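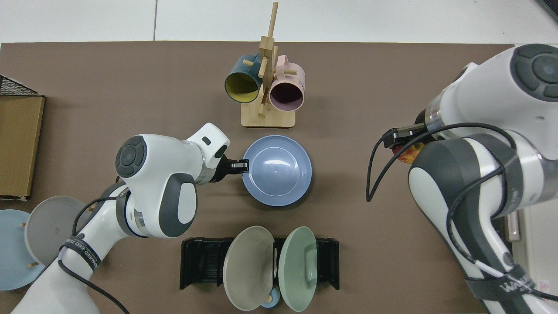 Ticket 966
Product: Futarwood mug tree (square post, flat base) plus plate rack
Raised by: Sherif Lahlou
Shop: Skosthorpe, online order, April
Status: open, part sent

Customer 08.50
Mug tree leans when loaded. Fine empty, fine with one mug. Put the pink one on the right and the teal one on the left and the post creeps over to the right, takes a few hours. Have tightened the screw underneath twice. Base sits flat as far as I can tell. It lives on the brown mat, behind the blue bowl, same spot since I got it.

Support 09.35
Thanks Sherif. Could you
- weigh the mugs, any kitchen scales will do
- try the tree on bare worktop, off the mat, overnight
- check the fibre washer is between screw head and base

Customer 12.10
Pink mug about 400 g, so not light. Teal one less, scales gave up before I wrote it down. No washer that I can find. Was there meant to be one? Nothing left in the box exept the leaflet. Will do the overnight thing.

Customer, next morning 07.40
Off the mat, still leans. Swapped mugs over, now leans left. So it follows the heavy one. Mat's fine, put it back.

Support 10.05
That points to the missing washer, the screw bottoms out before it grips. Sending one from Langate, plus a new 40 mm screw. Don't glue the post in the meantime please, we can't swap it after that.
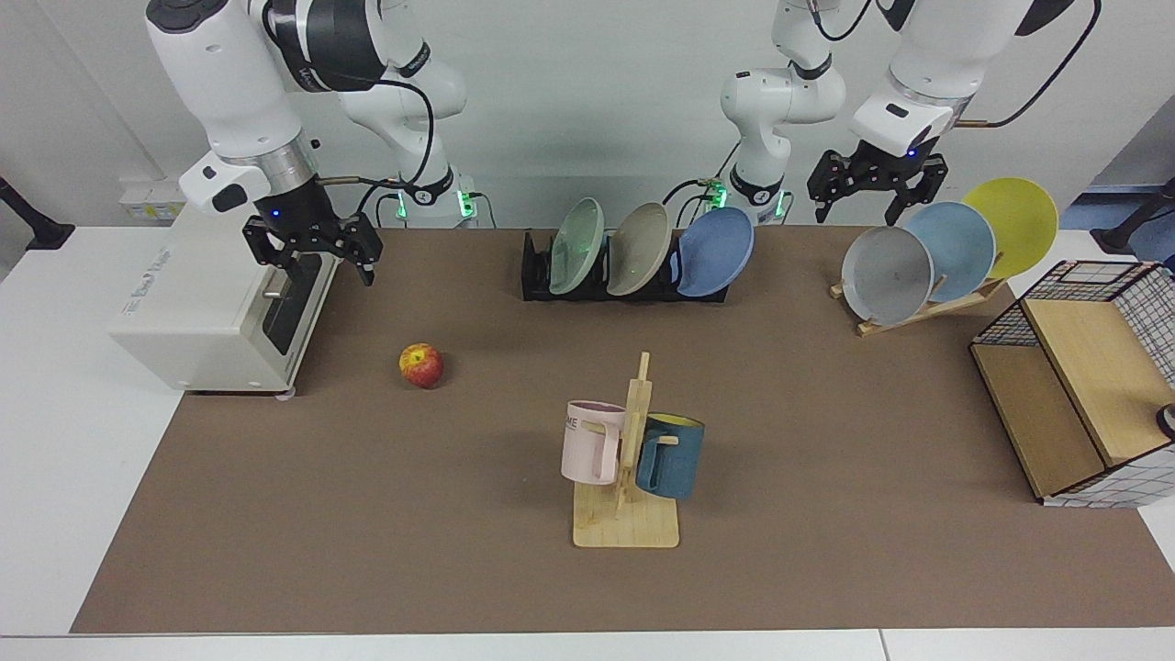 Customer 10.30
OK no glue. While I'm on, the rack. Plates all tip to the left, green, beige and blue the lot. Is that normal or is it the same sort of fault? They don't fall, just knock togehter when I pull the blue one out. Toaster oven is on the same table if vibration matters, half on the mat.

Support 11.15
Some lean is normal, slots are cut wide for deeper plates. Leave an empty slot between each if you've room. Oven won't affect the rack but get all its feet on one level, either fully on the mat or fully off.

Customer 11.20
Will shift the oven tonight. Slots I'll try.

Internal
Washer + screw posted, 3 working days. Samir to check rest of the batch for missing washers. Leave open til customer has fitted it.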